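Llegué a Harnatent con media hora de retraso y la panadera ya tenía el café servido. «Siéntate, que la masa no espera», me dijo, y se puso a bolear mientras hablábamos. ¡Qué manos!

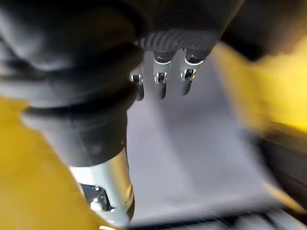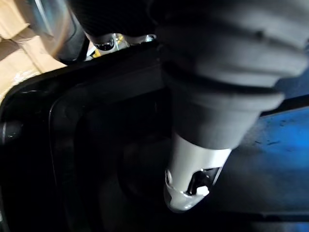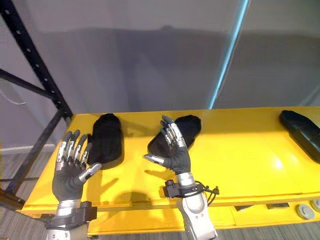
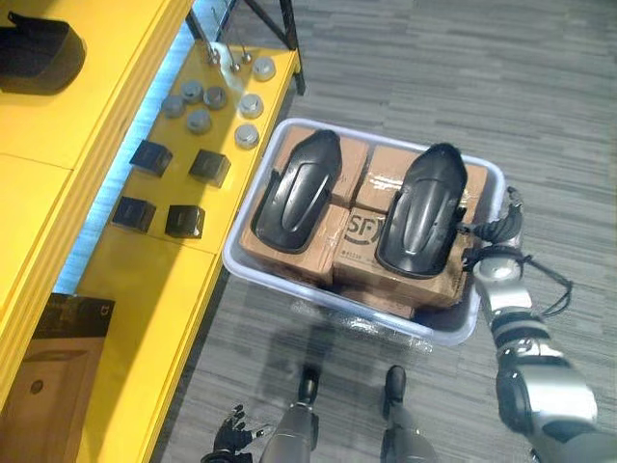 Abrió en agosto, después de años horneando para otros en Grirkosau. «Allí hacíamos 400 barras cada noche y yo no probaba ni una», cuenta riéndose. Ahora saca 89 hogazas al día y, cuando se acaban, baja la persiana – así de claro.

Le pregunté por la masa madre, claro. «La mía tiene mal genio, en verano hay que refrescarla dos veces y aun así se me sube por las paredes». De la levadura de sobre no quiso hablar mal (yo lo intenté, lo confieso). «Si tienes prisa, úsala y ya está».

Me fui con una hogaza de centeno bajo el brazo y llegué a casa sin el currusco.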